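Thread on the hand comparison we've been running since March. Two pairs of five-fingered hands on the same arms, same board, same printed blue parts. Posting it in pieces because the write-up keeps getting pushed back.

First pair is from Barneck. Second pair is from Volska. We paid for both, and neither company has seen any of this.

The task is a small assembly board. Pegs, a gear with a hub, plates with slots, cylinders that go into holders. Every part has a start position and a target position. Imad Kassab drew the layout and we haven't changed it.

Each pair got 300 attempts, teleoperated, split between Kanokwan Ongart and me. We swapped operators every 20 so that one of us being tired didn't land on one hand.

Pegs first. The Barneck fingertips are a harder material and the peg rolls in the pinch if you close too fast. Volska tips are softer and hold better, but they wear. We replaced 7 of them over the whole run.
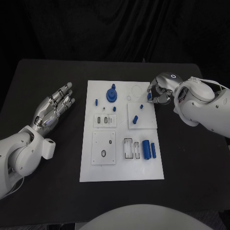

Wrist angle made more difference than I expected. If the hand comes in flat, the knuckles block the head camera and you're placing by feel, with no feel. Bending the wrist down and coming in from the far side fixed most of that.

We also tried 2 controllers. The gloves are faster to learn. The Zaidi handsets are slower but the thumb tracks properly, and for small parts the thumb is most of the job.

The thicker cylinders were easy for everything. No useful difference between the hands there, so I'd leave them out next time and add more small parts.

Latency: Sadia Usmani measured it on both setups and found the Volska driver was queuing commands. She patched it halfway through, so the early Volska runs were thrown out and redone. The 300 are all post-patch.

Where I've landed for now – Volska for small pegs, Barneck for anything you have to push on. The Barneck thumb is stiffer and it doesn't back off when a part sticks in a slot.

Cable routing is still bad on both. We tie it along the arm and it still pulls at full reach.

Next is the Plelisent wrist camera, if the mount fits. Refilwe Nel is printing a new bracket for it. Will add the per-part numbers to this thread once I've cleaned up the sheet.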